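Skulon Trade Desk, reviewed: one month with the customs lookup tool

I import felt goods and dried fruit from Central Asia, in quantities so small that freight agents sigh when I call. So I've been through a lot of tariff lookup tools, and Skulon is the first one I've wanted to tell people about!

You type in a plain description of what you're shipping, pick the two countries, and it gives you the likely tariff code, the duty rate, any preference you can claim, and the papers you'll need at the border. The free plan lets you save 2 routes. I paid for the next one up, at $61 a year, and had it running the same afternoon.

What I love most is the notes field. Every rate comes with the date it last changed and a link to the actual notice (the old Pekutora database just gave you a number and left you to worry). I ran 97 product lines through it and checked the results against my broker's list. Almost 700 saved documents later, I can still find a certificate of origin in seconds.

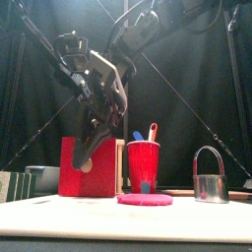

Photo: Ruoxi Wei

The transit planner is a treat too. It compares the Caspian crossing with the northern rail route and puts the paperwork for each side by side, so you can see where you'd need a second set of forms. I changed one shipment over it and my broker agreed with the switch.

A few gripes. Search is picky about spelling, the quota page loads slowly, and exports only come out as spreadsheets. Kowalczyk does nicer reports, if reports are your thing, but it costs far more and I kept getting lost in the menus.

I'm renewing, and I've already moved my spring orders over.

Comments

Jallel: Does it handle mixed shipments, or one code at a time?

Ruoxi Wei: Mixed is fine, add each line and it totals the duty for you.

tashroute: Quota page is slow for me too. Love the notes though.

Contact | © September 2026 | Back to top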